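Arberg Community Boards > News and Courts > Trial of the two Coter directors

Thread started after the regional court put back the opening of the Coter case again. Please keep to what has been said in open court. Posts naming witnesses will be removed.
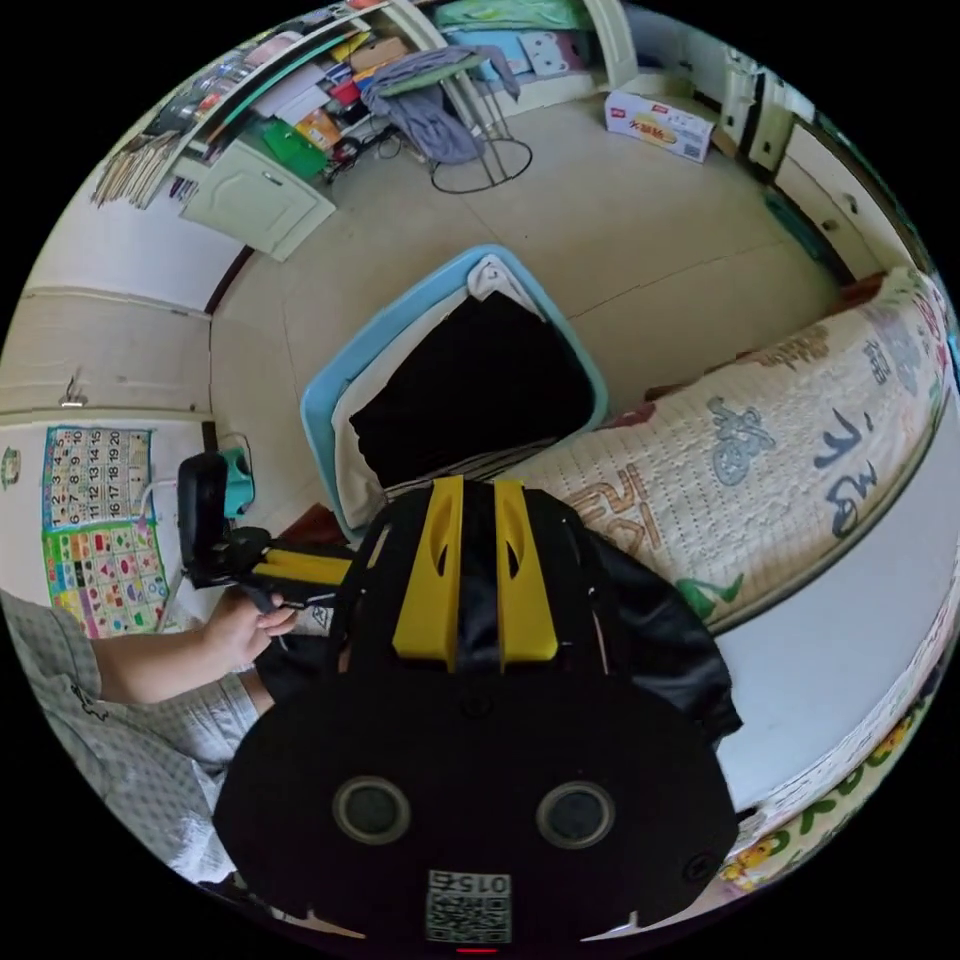 Posted by Anikó Pap, 4/9/22, 11 replies

The court has moved the start of the trial for the second time. The defence says it was handed a further 1,000 pages of bank records in the summer and needs time to read them. The judge agreed and gave them until the end of September.

Both directors are still on bail. They deny paying the former planning officer for the harbour permit. I was in the public seats and the whole hearing was over before I had taken my coat off.

Does anyone know if the bail terms were changed? I couldn't hear that part.

z_malinowski
They weren't changed. Passports stay with the court and they have to sign in at the police station twice a week. The clerk read it out at the end, very quietly.

Second delay, though. The arrests were made two years ago. At this rate the planning officer will have retired abroad.

Noel Manalo
The delay is fair. If the prosecution hands over that much paper late, the defence has to be given time with it. Otherwise any conviction goes straight to appeal and we start again.

z_malinowski
The prosecution says most of those records came from Coter's own bank, and that the company fought the request for months. So the defence is asking for time to read its own client's statements. I don't call that fair.

Noel Manalo
The company is not on trial. Two people are, and they have separate lawyers. One of them left Coter before the permit was even signed.

Anikó Pap
That's right about the lawyers. I'm less sure about the date he left. The charge sheet has him as a director on the day of the second payment. His side says the register was out of date.
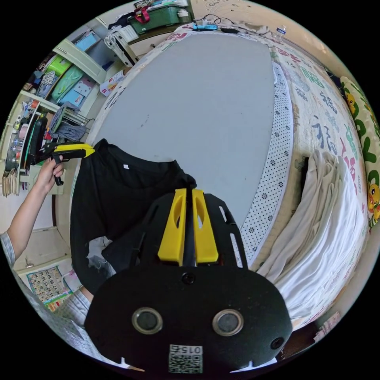

Yareli Maldonado asked whether any of this touches the harbour permit itself, or if Coter can carry on building while the case waits.

Anikó Pap
They can carry on. The permit is a matter for the other court and no one has applied to have it stopped.

Amado Ignacio
Someone did apply, the residents on the east quay. It was turned down because they filed after the deadline. I have the letter and can type it up tonight.

Noel Manalo
Please do. Does it say if they can appeal?

Amado Ignacio
Yes, but they have to pay the fee first. I'll put the whole thing in a new thread.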